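首页　归档　分类　家里的事　留言板　关于本站　订阅

换沙发还是修沙发

客厅那张沙发坐了九年,去年冬天开始塌。先塌的是靠窗那一头,我每天晚上坐的位置。坐下去以后人往左边歪,起来的时候要用手撑一下扶手。起初在坐垫底下垫了一块叠起来的旧毯子,能顶一阵,过几天毯子自己滑到后面去了。后来换成一块薄木板,硬是硬了,坐久了腿麻。

于是就面临一个很普通的问题:买新的还是修旧的。前前后后想了一个冬天,看了不少东西,也问了几家店,记一下过程。我不是做这一行的,说得不对的地方请指正。

先说买新的。

Drurnside这边能看实物的家具店不多,最大的一家是Bomberg,在环岛旁边,停车方便。我去过三次,每次都挑工作日的上午,人少,可以坐着不动。店里沙发按价位排,进门是便宜的,越往里走越贵。便宜的那一排坐上去都挺舒服,软,一屁股陷进去。问题是我家那张刚买来的时候也是这样。

我看中的一款标价3,000,三人位,布面,坐垫可以翻面。说实话坐感很好。我问店员坐垫里面是什么,她说是高回弹海绵外面包一层纤维。我又问密度是多少,她去查了电脑,查不到,说可以写邮件问厂家。邮件写了,没有回音。

后来我养成一个习惯,看沙发先摸底下。把手伸到坐垫下面,按一按底座,看下面是弹簧、绑带还是一块板。绑带的按下去有弹性,但手感发飘;蛇形弹簧按下去会有一点金属的声音;直接一块板的,上面的海绵一旦塌了就什么都没有了。店里的人看我趴在地上摸,也不管。展示用的沙发拉链一般能拉开,我都是先问过再拉。有些拉链没有拉头,说明厂家不希望你打开,套子多半也不好拆下来洗。

尺寸也是个麻烦。我们这栋房子的楼梯拐弯很窄,门框是老的,比现在的标准门窄一点。上一张沙发进门的时候拆过脚,还把房门卸了下来。店里标的是长宽高,进门真正要紧的是斜着抬的时候那个最短的对角尺寸,标签上不写。我拿卷尺自己量,回家再用硬纸板剪了一个侧面的形状,从楼梯上过了一遍。剪这块纸板花了一个下午,用了洗衣机的包装箱。结果是看中的那款过不去,扶手太宽。能过去的是另一款,靠背矮,我个子高,脖子没有地方靠。

还有送货时间。布面要自己选颜色的,等十二周,中间不能改。现货只有灰的和米色的。我不喜欢灰沙发,家里地板已经是灰的了。

再说修旧的。

这张沙发的架子是好的。我把它翻过来看过,底下那层黑布撕开一角,里面是实木的架子,接头处有三角形的木块,用螺丝拧着,没有松动。摇一摇,不响。上网查资料,大家都说架子好就值得修,架子是压合板用枪钉钉起来的就算了。底座是蛇形弹簧,断了一根,就是靠窗那头的那一根。断了的弹簧把旁边两根的卡扣也带歪了。

所以塌下去的原因有两个,弹簧断了,海绵也老了。单换海绵的话,过不了多久还会陷进那个坑里。我之前垫木板,等于把断弹簧上面的力压到旁边,可能还加快了旁边那两根变形。木板当天就拿走了。

镇上做软包的是Howells,店面很小,在邮局后面那条巷子里,门口堆着别人送来的餐椅。我带了照片去,也带了一块从套子内侧剪下来的布样。对方看了照片说要看实物才能报价,过几天上门来了一趟,在客厅里待了二十分钟,把坐垫拉链拉开捏了捏,又把沙发抬起一头看底下。

报价分了三档。第一档只修弹簧,换坐垫海绵,套子用原来的。第二档加上靠垫重新填充。第三档是全部重新包面,布料另选。第三档算上布料是1,528。比新的便宜一半,但也不算小数目。

我想了一个星期。第一档最省,可是旧套子已经磨得发亮,扶手前端的线头露出来,猫在右边背面抓过。花钱把里面弄好,外面还是破的,总觉得没修完。最后选了第三档。

选布料比我想的花时间。

Howells有好几本样册,借给我带回家看。小块布样和整张沙发上的效果差得很远,这一点以前听人说过,自己经历了才信。一块巴掌大的深红,看着沉稳,在脑子里放大到两米多宽,整面墙都会压过来。反过来,样册里看着太艳的颜色,大面积铺开、有褶皱和阴影以后,反而会收一些。我的办法是把同色系的旧床单铺在沙发上,过几天看看。灯光也要看,我们客厅朝北,白天的光是冷的,晚上开的是暖黄灯,同一块布样白天发粉,晚上发橙。

耐磨度是另一件事。样册背面印着摩擦次数,数字越高越耐磨。家用的一般够用就行,太高的往往是商用布,手感硬,坐着沙沙响。我最后选的是Veltex的一款平织布,有一点点绒感,但没有方向,猫爪子不太容易勾住。绒布好看,可是有倒顺毛,坐过的地方颜色会变深,要用手抹平,我受不了这个。亚麻试过一块,容易皱,掉色,弄湿以后留水印。人造皮不考虑,上一家住的时候有一张,第四年开始掉皮屑,粘在裤子上。

颜色定的是偏红的砖色。家里另一位原来想要绿的,后来同意了,条件是窗帘归她选。

海绵也要选软硬。Howells给我坐了三块样品,摞在一张凳子上,坐一块换一块。我选了中间那块。对方提醒说新海绵头两个月会偏硬,之后慢慢变软,不要按第一天的感觉选。坐垫外面包一层羽绒和纤维混合的套,好处是边角饱满,坏处是每天要拍。不拍的话中间会凹下去。我现在晚上关灯前拍一遍,已经成了习惯。

靠垫没有用羽绒,用的是纤维,分了格子缝的,里面的填充不会全跑到底下去。旧靠垫就是这个毛病,上半截是空的,下半截鼓成一团,靠着腰是顶的,背是空的。如果你的靠垫也这样,可以先不急着换,拆开看看里面有没有分格。没有分格的话,自己往上面加填充只能管几个月。

沙发拉走那天是早上八点来的车,两个人抬,还是拆了脚、卸了房门。客厅一下子空出来,地板上有一块颜色比旁边深的长方形,是原来沙发底下没晒到的地方。墙上的踢脚线也有一条印子。趁这个机会把那面墙刷了,踢脚线补了漆,沙发底下的插座换了一个。插座以前一直松,被沙发挡着,就拖了很多年。

说好修两周,实际上多了几天,因为布料到货晚了。没有沙发的日子坐的是餐椅和地垫。头几天觉得不方便,后来发现吃完饭会在餐桌边多坐一会儿,看书也在餐桌上看,电视几乎没开。等沙发回来,这个习惯又没有了。

回来以后的情况:

坐垫比以前高。原来坐下去膝盖高过腰,现在差不多是平的,起身不用手撑。茶几显得矮了,拿杯子要弯腰,还在想要不要给茶几加一截脚。

包布的做工比原来的好。转角的地方原来是折一下直接钉住,现在是滚边,线走得直。底下的黑布也换了新的,猫暂时还没有发现。扶手多做了两块活动的布罩,脏了可以单独取下来洗,这是Howells主动提的,没有加钱,用的是裁剩的料。剩下的布头我也要回来了,以后哪里破了可以补。

有一处不满意,就是左边坐垫的花边和中间那块没有完全对齐,差一点点。平织布上看不太出来,我也没有去说。

修的时候从旧沙发缝里掏出来的东西装了一个袋子:笔、一只顶针、几枚硬币、一张过期的图书证、好些猫粮。图书证我补办过一次,还交了工本费。

关于维护,记几条问来的和自己试出来的。

坐垫每隔一段时间左右对调,前后翻面,不要总坐一个位置。这一条我做得不好,人有固定的座位,狗也有,所以只能靠换坐垫。

吸尘用带软毛的扁头,顺着布纹走。缝里先用手把大的东西捡出来再吸。

洒了水或者茶,用白色的布按,不要擦。擦会把水渍往外推,还会起毛。有颜色的抹布不要用,我用蓝抹布按过一次旧沙发,留了一个蓝印子。

不要坐扶手。扶手里面的架子是横着受力的,坐久了接头会松。来客人爱坐扶手,我一般就把茶几旁边那张凳子先拉出来。

不要紧贴暖气。我们家以前靠得太近,背面那一条布晒得发脆,重新包面的时候一扯就裂。现在往外挪了一掌宽,客厅小了一点,走路绕一下。

靠背顶上不要长期放重东西。以前我们在上面放叠好的毯子、书、遥控器,时间长了靠垫上沿会压出一条棱,再也鼓不起来。现在只允许放轻的。

钱的问题再说两句。有朋友觉得花1,528修一张旧沙发不划算,再添一点可以买新的。这个账每家不一样。如果架子不好,我也会买新的。如果家里没有窄楼梯,我可能当初在Bomberg就付了钱。我算的是,那款3,000的沙发我不知道里面是什么,修好的这张从弹簧到海绵我都看过,下次再坏,知道坏在哪里,也知道找谁。

另外,沙发的处理本身也要花钱。这边大件不能随便扔,要预约,要等。带软包的家具还要有防火标签,没有标签的二手店不收。我家那张标签还在,在坐垫拉链内侧,褪色了,字还认得出来。重新包面的时候Howells把标签剪下来缝回去了,又加了一张新的,写明面料和填充。准备修沙发的人可以提前找一找自己那张标签,不要像我一样把坐垫全拆了才看见它就在拉链边上。

窗帘还没有选好。布样挂在窗杆上,已经挂了一个多月。

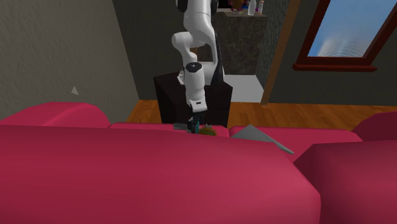

本页最后修改:六月

补充一点后来想到的。大件的红色、粉红色沙发,靠背上搭东西特别显眼,一小件橄榄绿的搁在靠垫顶上,隔着整个客厅都能看见。灰沙发上同样的东西可能放一个礼拜也没人注意。选颜色的时候我完全没有想到这一层,只想着和墙配不配。如果家里东西多,又不爱收拾,选布料时把常用的毯子、靠枕拿一件去和布样放在一起看,比对着色卡看有用。

还有人来信问坐垫要不要用防水内套。我没有用。问过,说是家里有小孩或者老狗的可以考虑,缺点是坐下去空气排不出来,会有一点声音,夏天也闷。可以只给常坐的那一块加。

海绵过了头两个月,确实软了一些,和当初坐样品的感觉接近了。

评论

北窗
我家也是断了一根弹簧,自己换的。网上能买到单根,要量好长度,卡扣也一起换。难的是拉上去那一下,要戴手套。

小满
请问砖红色显不显猫毛?我家是白猫,很犹豫。

博主 回复 小满
显。我家猫是灰的,也显。平织布好在用胶皮手套一抹就下来了。

路过的木工
看架子除了看接头,还可以抬一头的前脚。抬起来一点,另一只前脚马上跟着离地,说明架子还硬。要是抬很高另一只才动,就别花钱包面了。

阿芥
纸板那个办法好,早看到就好了。我们的沙发现在还在车库里。

发表评论　上一篇:北面房间的霉　下一篇:窗杆该装多高　返回顶部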